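Rolen Washing Diaries
Data card and notes for users
By Zinash Tamiru, 21 July 2018
6 shares | 2 comments

The Rolen Washing Diaries are a set of written records kept by households in Rolen over four weeks in December. Each household noted down every load of washing it did: what went in, how hot the wash was, how it was dried, and when it was put away. The files are meant for people who study home energy use, housing or daily routine. They may also be of use to teachers who want a small, fairly clean table with a few honest gaps in it.

What is in the folder

diaries.csv holds one row per load.
homes.csv holds one row per household.
items.csv lists what was in each load, by type.
notes.txt has the free remarks, with names and addresses taken out.
codes.txt explains the short codes.

The files join on home_id. Please don't join on street, as two streets in Rolen share a name and the paper forms don't always say which one is meant.

How the diaries were collected

Paper diaries went to 592 households, delivered by hand along the bus route between the market and Enache Road. Of these, 413 came back. We dropped 13 which had no dates or were filled in for less than a week, and the main files cover the remaining 400. Oratile Hlongwane drew up the form and Darius Radu typed up most of the returns. Two people read each page against the typed version, and where they disagreed the page was looked at again by a third.

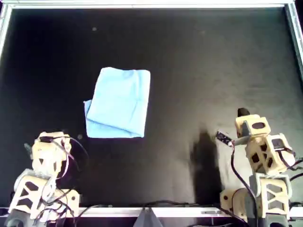 Temperatures are given as the household wrote them. Some people copied the number from the dial, others wrote "warm" or "the usual". We kept the words in temp_text and put a number in temp_c only where a number was written. Please don't fill the blanks with 40. We tried this in an early version and it made the older households look far more alike than they are.

Main fields in diaries.csv

home_id – number given to the household
day – day of the diary, 1 to 28
load_no – order of the load within the day
temp_text – temperature as written
temp_c – temperature in Celsius, or blank
spin – h, m, l or blank
dry_how – line, rack, radiator, tumble, other
dry_hours – hours until taken down, as the household judged it
put_away – same day, next day, later, never noted

dry_hours is the weakest field. Most people wrote it down at the end of the day from memory, and whole numbers are much more common than they should be. For indoor drying it can still be used to compare one home with another, but we would not use it to work out how much water went into the air of a room.

Towels, sheets and small things

items.csv has nine types. Bath towels and hand towels were separate on the form, but many homes ticked only one box for both, so we merged them into "towels". Tea towels have their own code. Baby clothes are coded with other clothes unless the household wrote a remark. Cloths used for cleaning are coded "cloths", whatever they started out as.

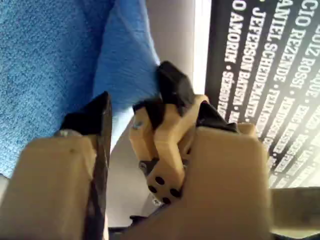 Sheets and duvet covers were counted as one type on the first print of the form and two on the second. The field form_print in homes.csv tells you which one a household had. If you need to compare bedding across all homes, add the two codes together.

Known problems

The diaries were kept in winter only. Line drying is rare in these files and would not be rare in June.

Flats over shops are under-represented. Many of them had no letterbox we could reach.

Homes 71 and 72 share a machine in the cellar. Their loads are recorded separately, but a few may appear in both diaries.

Day 25 is thin. It is Christmas Day for every diary, and most people simply left the page blank. We have not treated a blank page as a day with no washing.

The Lestomik weather station was down for part of the second week, so outdoor_temp is missing for those days.

Changes in this version

Fixed the spin codes for homes on the second print. Removed a doubled block of rows at the end of diaries.csv. Abrehet Birhane went through notes.txt again and took out several remarks that could have pointed to a family. The remarks file now has about 400 lines.

Use and contact

You may use the files for study and teaching. Please name the Urnard Household Records Group and give the version number. Don't try to work out who a household is – if you think you have found someone by accident, tell us and we will change the file.

Questions about the codes go to Severin Zwahlen at the Urnard office. Paper copies of the form can be sent by post on request.

This site uses cookies to remember your settings. Accept | Read more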